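Ticket: grip pads slipping on soft items, both hands
Site: Markness, home sorting team
Opened by: me (sorting lead)
Supplier: Wullside support desk
Status: open, workaround in place

First entry, 9.10am

Morning all. Raising this because three of my lot have now told me the same thing separately, and I've felt it myself. When we pick up anything soft with the hand-held grippers (scarves, little drawstring pouches, socks, that kind of thing) the pads hold fine for a second or two and then the item creeps downwards. Hard things are no bother at all. I can pick up a stapler and wave it about all day!

Kit is the standard pair, left and right, with the newer pads that came in October. Firmware is whatever Shawky pushed to us last. I've not changed any settings, I wouldn't know where to start.

What I've tried so far: wiped the pads with the cloth that came in the box, turned both hands off and on, swapped left for right. Swapping made no difference, it slipped on both.

Reply from Wullside, 9.45am

Please confirm the closing force value shown in Shawky under Hands, and whether the session log shows error 500 when the item drops.

Me, 10.20am

Had to go and find someone with the admin login, sorry. Closing force says 200 on both hands. And yes, there are 500s in the log, quite a clump of them, but they don't line up with the drops as far as I can tell. We had one while Catriona was just stood there drinking her tea with the hands on the charger.

While I've got you, can I say something about the log screen? It used to be that if a pick went wrong you told the person next to you and they said try it from the side, and you did. Now it goes down as a failed pick with your initials on it. I've got people redoing things they would have left alone before, purely so the row goes green. That's not your department I know, but it is part of why this pad thing has got everyone so wound up. It looks like we're dropping things, when as far as I can see it's the pads.

Reply from Wullside, 11.05am

The 500 entries are a sync fault between Shawky and the server and are unrelated to grip. We have passed these to the Shawky team. For the slipping, please run the pad check: close on the test strip, hold for 5 seconds, pull gently. Repeat on each hand.

Me, 11.50am

Done. Left hand holds the strip. Right hand holds the strip. So both pass, which is a bit maddening, but there we are. I did it again with a sock in place of the strip and it crept out of both of them before I'd finished counting. I think the test strip is just too grippy to tell us anything, it's practically rubber.

Had a proper sit down with the team over lunch about how we're working round it. Catriona MacAulay has been sorting for us since long before there were any machines in it, and her way is to take soft things by the fattest part and come in slower than you think you need to. If you go in by the top edge, where there's only one or two layers of cloth, it slides every time. Go in at the middle so it bunches up either side of the pads and it mostly stays. She's been teaching that to the new starters all week and none of it is in the manual.

I'm glad she's still here, is all I'll say. When the grippers were first brought in there was a lot of talk about how anybody could do the job now, and two of our older hands went over to Cidness for the packing work. We could do with them back this week! The job has changed, I won't pretend otherwise. Less bending and carrying, more looking at your own hands, and your wrists know about it by three o'clock. Some people like it much better. I like it better myself on a good day, when the pads are behaving and I've got the radio on.

Second entry, next morning, 8.30am

Overnight update went on. Log screen now loads quicker, thank you to whoever did that. Slipping is the same.

I've been through the new starters' sessions to see who gets clean picks on cloth and who doesn't, and it really does come down to where they take hold. Adding a still from one of the house sorts because it's easier than me trying to explain it in words.

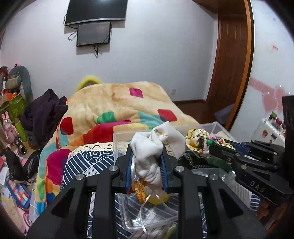 Mid-body hold on a cloth bag, bulging above and below the fingers

So that's the sort of hold we're after — plenty of cloth between the pads, and slack showing both sides. The tassel and the string are dangling underneath and I'd love to know what you recommend for those, because a trailing string is the next thing on my list. We've had them catch on the lip of a tray before now, and then you've got a bag that won't go where you're putting it and a person getting cross.

My questions, so they don't get lost:

Can we have the closing force put up a bit on soft items only? I don't want it up across the board, we do handle thin plastic boxes and I can hear those creaking as it is.

Is there any difference between the October pads and the ones before? Two of the team swear the old ones were tackier. Could be in their heads, but they're not daft.

Can a slipped pick be marked as a kit problem so it stops going against the person? There's a drop-down for it in the training version, I've seen it, but ours is greyed out.

Reply from Wullside, 10.15am

Soft item profile can be enabled on your account. This raises closing force when the pads detect a compressible item. We will send one set of the previous pads for comparison. The drop-down is controlled by your own site admin.

Me, 10.40am

Lovely, yes please to both. I've gone to our admin about the drop-down and he says it was switched off at Markness when we started because people might overuse it. I've asked for it to go back on for a trial and I've said I'll check the entries myself at the end of each day, which is more work for me but I'd sooner that than have people dreading a sock.

Me, 2.25pm

Soft profile is on. Early days, but I did a whole basket of tea towels and lost one, and that one was my own fault for rushing it. Catriona says it feels heavier to squeeze and she's not sure she likes it yet. I've told her to stop if her wrist starts up and to swap on to labelling for a bit.

Drop-down is still grey. Chasing.

Please keep this open until the old pads arrive and we've had a go with them side by side. Also still waiting to hear about strings.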